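Ticket: Tilted window sash will not pull closed, third floor meeting room
Site: Grusgate
Opened by: Wai-kit Chow
Category: Windows and shades
Priority: 3
Status: Waiting on parts

Reported problem
The right-hand window tilts in fine but stops short when pushed shut. The handle then won't turn to the locked position. Same result with the shade up or down. The fixed pane on the left has no handle and no fault, only the usual dust on the roller shade.

Tried so far
1. Wiped the seal and the bottom rail with glass cleaner and a cloth. Some grit came off. No change.
2. Pushed at the top corner while turning the handle. It moved a little further, then stuck.
3. Checked the shade on the sash for loose fabric in the gap. None found.

Please don't force the handle. The one in the Tai room was forced last August and the spindle had to be replaced. 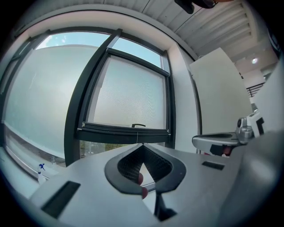
Right-hand sash tilted in, shade on, handle at the bottom rail. Spray bottle on the ledge at left.

Reply from Clinside, 2:40 p.m.
Sounds like the tilt stay on the hinge side. When it drops, the sash sits low and catches before it meets the seal. Can you open it to tilt and lift gently from underneath? If there is play, it's the stay.

Update from Wai-kit
Lifted as asked. There is play, 6 mm by my ruler. With a second person lifting, the window closed and the handle turned, so the room can be locked overnight. It sticks again as soon as it is reopened — I've put a note on it asking people to leave it shut.

Reply from Clinside
Stay kit ordered from Coltomero. We will bring silicone spray for the seal as well. Please clear the ledge before we come.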